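Boards > House and Garden > Walls, Fences and Boundaries > Painting masonry

Search this board Go Advanced

Painting a long rendered boundary wall, which paint and do I need to seal it first

posted by brerkenlass, 01/07/2020

Hi all. We moved to Brerken in May and the place came with a very long rendered wall down the side, garden one side and the lane on the other. Previous people painted it cream I think, at least twice, and it's coming off in flakes on the garden side. Some bits the size of my hand. Under that it's a greyish render which leaves powder on your fingers.

I want it done before the autumn. Had one quote and nearly fell over, so it's me and my brother with rollers.

What I can't work out is whether I have to get ALL the old paint off or only the loose stuff. Man in the shop said one thing, the tin says another. Also do I need a stabilising solution or is that just something they sell you. And colour, my brother wants white, I think white by a road is asking for trouble. I'd like something brown or sandy but worried a big length of it will look like a car park.

Other things that might matter:

No coping on top for most of it, just render rounded over. There's a crack along there you could get a coin in.

Soil is piled up against the garden side at one end, the old flower bed. That's the end where the flaking is worst.

Budget is 200 for materials, could stretch if there's a good reason.

Thanks, sorry it's long.

millstone_pete

Only the loose stuff. If it's stuck it's stuck, leave it. Scraper, stiff brush, done. I did mine in white with the cheap stuff from the market and it's fine, been up 3 years. Don't overthink it. White looks clean.

Krešimir Papadopoulos

Bit more to it than that I'm afraid, although Pete is right about the loose paint. I painted walls for a living until my knees went so will try to go in order, am typing this on a break so excuse the spelling.

Water first. Forget the paint for a minute. You've told us what's wrong without meaning to, the soil against the wall and the crack on top. Wet gets in at both, comes out through the face and pushes the paint off in front of it. Paint over that and you'll be scraping again next spring. So dig the bed back from the wall, a spade's width at least and down below where the render starts. Leave it open. Fill the crack with a proper exterior filler, rake it out first, get the dust out, dampen it, then fill. Coping stones would be better but that's your 200 gone and more.

Then leave it to dry. Weeks if you can bear it. A wall that's had earth on it for years is wetter than it looks.

Scraping. Go over the lot with a wide scraper, then a stiff brush, not wire if the render is soft, you'll drag half of it off. Wear a mask and goggles. If the paint could be old, get a lead test kit before you start making dust. Anything that sounds hollow when you knock it with the scraper handle wants to come off and be patched. New patches need to dry out fully before they get painted, go by what's on the bag.

Green stuff, if you have any, fungicidal wash and leave it on as long as the bottle says. Don't jet wash it. Everybody jet washes it. You're just forcing water in the back of the render.

Stabilising solution, yes, in your case. Powder on the fingers is exactly what it's for. Brush it on to the powdery bare parts only, thin, one coat, and wipe off anywhere it sits shiny. Where the old paint is sound you dont need it.

Paint. Smooth masonry paint, breathable, and check the tin does say breathable. I used to use Skuvico when I could get it, never had complaints. First coat thinned a little with water on the bare bits, then two full coats. Long pile roller, and a block brush for the top edge and the bottom. Work away from the sun, in the shade if it's a bright day, otherwise it drags and you get lap marks the whole way down. Stop at a joint or a corner, never in the middle of a stretch, you'll see it for ever.

Colour. Your brother is wrong, sorry. White next to a road gets a grey tide mark along the bottom from the spray. Tan or a sandy brown hides all that. As for the car park worry, this is the sort of thing a long plain run of it does:

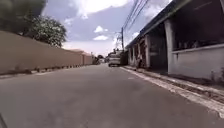 Long tan-brown wall by a road, with a more orange-brown bit towards the far end.

I don't mind that myself. Quite restful. If you think it's too much of one thing then plant something on your side that comes over the top, or change shade at a joint on purpose. What you don't want is a change of shade by accident, so buy all the tins together and check the batch number on the lids. If you can't get them all the same, tip them into one big bucket and stir. Called boxing. Boring job but worth it.

And do a test patch, a good big one, a square metre, and look at it morning and evening. Brown goes a lot more orange in low sun than you'd think from the little card.

Last thing, check who owns the lane side before you touch it. And if you're standing in the lane with a ladder ring the council, ours in Nalulham wanted a bit of notice. Yours may not care.

brerkenlass

Oh that's brilliant thank you. Hadn't connected the flower bed with it at all. Brother has been told about the white, he's sulking. Will dig out the bed this weekend and get the test kit. How much paint would you reckon? Haven't measured properly yet.

Krešimir Papadopoulos

Measure first, length times height, double it if you're doing both sides, then double it again for the two coats. Divide by whatever coverage is on the tin and then add a bit, render drinks it. The coverage on the tin is for a nice smooth wall in a laboratory somewhere.

cao_garden_bits

Came here by searching for the same thing. Can you do this in October or is it too cold? Mine faces north and never really dries. Also has anyone used the spray on stuff, a firm came round offering it and said it never needs painting again.

millstone_pete

Wouldn't touch anything sold at the door. October depends on weather, tin will give you a lowest temperature, mind the nights as well as the days. I'd wait till May if it's north facing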